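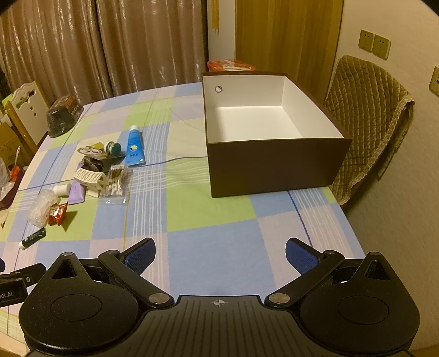 *Fig. 1. Sorting table with the brown box and part of the item set.*

## 3. Setup

Our project looks at how people put small household items away when they are given one box and no instructions. Most of the storage advice we found in the library assumes dividers or drawers. We wanted to know what happens with a plain box, the kind most people already have at home.

We used a dining table with a plaid cloth on it. Seul-gi Ji wanted a bare table at first, but small caps and packets slid on the bare surface during the trial run in March, so the cloth stayed. The box is brown on the outside and white on the inside. It has no lid and no inserts.

The items are things from a bathroom shelf or a bedside drawer: tubes, a small jar, cotton swabs in a bag, a hair claw, a hair tie, and a few small packets. We picked them to differ in shape and stiffness. Yi-an Yeo made the list and Ming-te Chien checked that each item could be picked up with one hand.

### 3.1 Procedure

Before each run the items were put on the table in a loose pile. The person stood at the long side of the table and was asked to put everything in the box "the way you would at home." Kazuhiro Yokoyama kept time and wrote down the order. Putting an item in and taking it out again was logged as two moves.

Over all the runs we logged 2737 moves. Sixteen of these had no readable item name on the sheet and were dropped, which leaves 2721 for the analysis.

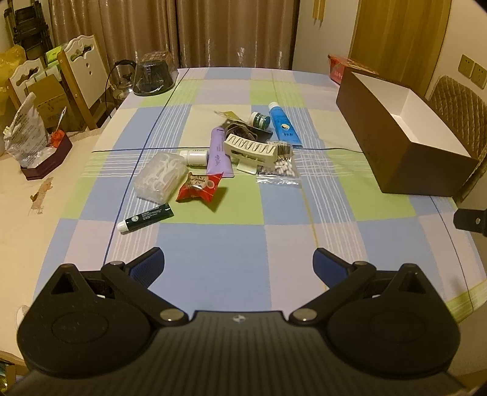
The pile was remade by hand every time, so no two runs began the same way. We discussed using a fixed layout with marks on the cloth. Ok-hee Cheon pointed out that a drawer at home is never in a fixed layout either, and we kept the loose pile. This does make single runs harder to compare.

### 3.2 First observations

- Tubes usually went in first, laid flat along a wall of the box.
- Floss picks in their box were treated as a base, and other things were set on top.
- Soft items such as the hair tie were left until late and pushed into gaps.
- Small packets were moved more than anything else. Several people took them out again to put them on top.

Of the moves we kept, 1366 were made in the first half of a run. We had expected a larger share there, with people slowing down as the box filled up. Time per move did go up near the end, but the counts are close to even.

The order sheets still need a second reader. Seul-gi has started on them and the corrected table will go in Section 4.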